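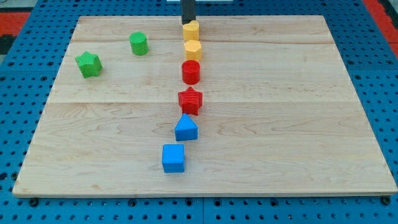 Keeping a glued board flat

Nokuthula Coetzee makes maple boards for sorting and stacking sets at Engelbrecht, where she has run the small joinery shop since June. The blocks come in from Stivow. Her part is the surface they stand on.

"People ask about the blocks first," she says. "A cube will stand on nearly anything. A narrow prism won't, if there is a ridge at the glue line."

The boards are made up from planks joined edge to edge. Coetzee lets the maple rest in the shop for 3 weeks before cutting. Clamps stay on for 60 minutes, and the panel is left overnight before it is planed. She runs a steel rule across each seam and holds a lamp behind it.

"If light comes through, it goes back on the bench. A seam you can see is fine. A seam you can feel with a fingernail is a fault."

Of the last 41 panels, 2 were rejected, both for cupping. She puts that down to planks with the growth rings all facing the same way.

She prefers a pale board with the grain running side to side. Yellow is the colour that suffers most on honey-toned wood, and she has tried a darker stain for it. Green and blue looked dull on the stained sample, so the maple stays as it is. Red reads well on either.

The finish is a thin coat of oil, rubbed back once. Halima Kioko, who checks the sets before packing, wanted varnish because it wipes clean. Coetzee tested it and found that the cylinders slid too easily when the board was tilted.

"Halima still wants varnish," she says. "We are trying a matt one next."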